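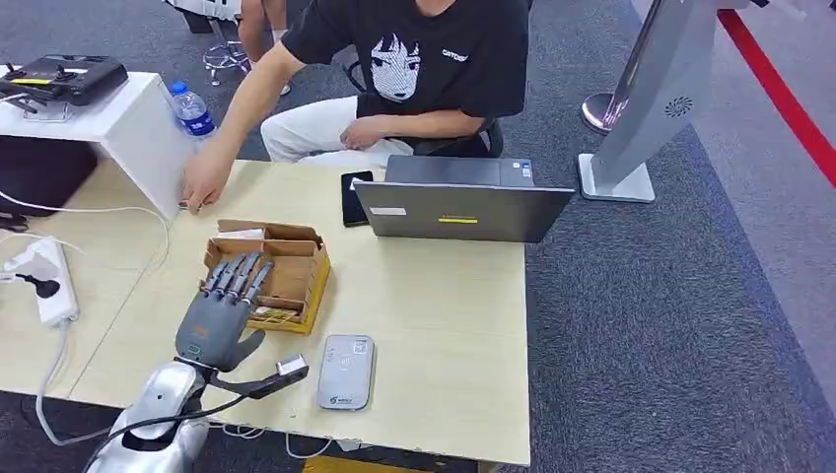 Can a dog really smell what kind of mood you're in?
Maybe a little, but be careful with anyone who tells you it's simple.

People sweat when they're scared, and sweat has a smell. Dogs have very good noses. Put those two facts together and you get the old saying that dogs can "smell fear." It sounds right. Sounding right is a different thing from being tested.

So how would you test it? You could collect sweat from people watching a scary movie and from people watching a boring one, then let dogs sniff both. If the dogs act differently, you have a clue. But what if the scary movie people ate popcorn? What if the dog's owner knew which jar was which and stood up a bit straighter? Dogs watch us all day long. They notice shoulders, voices, and how fast we walk. A dog that backs away from a nervous kid may be using its eyes.

Now for the ads. In January a company named Brasuma began selling a collar called the Irkard, which is supposed to tell you what your dog smells on you. The box says it was tried on 858 dogs. Tried how? By whom? Did anyone compare it with a plain collar? The box doesn't say. Another company, Cenevora, says its dog school can teach any puppy to spot a sad person in 30 days. Any puppy? Even one that chews the couch and falls asleep in class?

When you read a claim like that, try asking:
Who counted?
What did they compare it with?
Are they selling something?

A big number doesn't answer any of those. A test with 9 dogs, done carefully, can teach you more than a sloppy one with 500.

Your dog may well come and sit by you when you feel bad. Mine does. She also does it when I have cheese.

Last updated 17 Jun 2021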